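Setting Up Your Teloden Sourdough Crock

1. Wash the crock and lid in warm water with plain dish soap. Rinse well!
2. Stir 20 g of starter into the flour and water (go ahead, use your hands, it's fun).

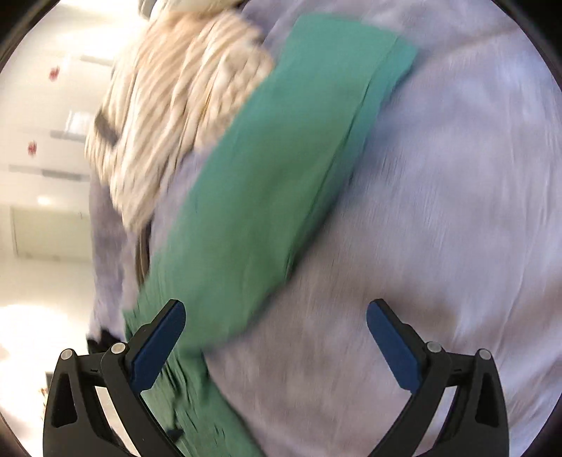
3. Rest the lid on top and leave it loose. Your starter needs room to puff up!

Caution: Never put a cold crock in a hot oven.

Cookies help this site run. Accept / Settings

Related
Feeding a rye starter
Crock care in June

Contact Teloden | Back to top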